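Working next to the pillow arms: tips from the Vasdale laundry room

Guðlaug Nørgaard runs the finishing room at Hviid, a linen service in Vasdale that sends out 468 pillows on a normal day and 800 in September. Two arms went in last year. The lifting is lighter now, and more of the day goes to checking seams and sorting. These are her notes for new staff, and most of them work at home too.

Shake the pillow by two opposite corners before you set it down. The filling evens out and the arms get a better hold.

Lay ruffled pillows with the frill spread flat. A folded frill dries with a crease that takes an iron to remove.

Check the finger edges at the start of the shift. Wipe them with a dry cloth and feel for burrs that could snag cotton.

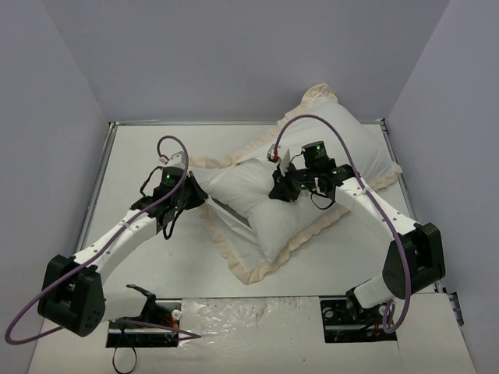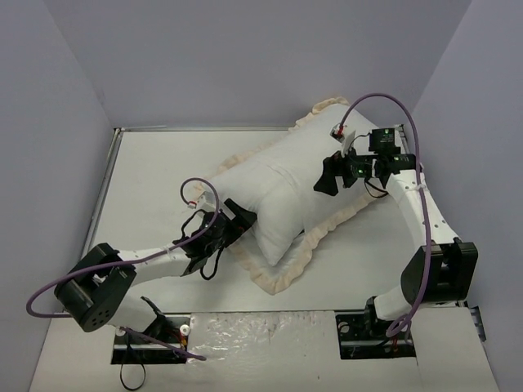 Pinched fabric, close up:
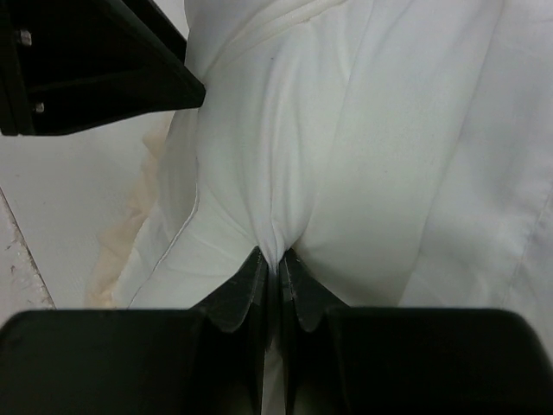 Do I still need to know how to finish a pillow by hand?
Everyone in the room learns it first. The arms stop for service every 12 days, and the orders still go out on those mornings.

Keep your sleeves buttoned and your hands off the platform while the arms are on. Press stop first, then fix the pillow.

Write down every pillow you have to redo - the stain, the seam, the corner that slipped. Guðlaug reads the sheet at 3 p.m. and changes the settings from it.

Swap places every two hours. Watching is tiring in a different way from lifting, and people miss small tears when they stay on it too long.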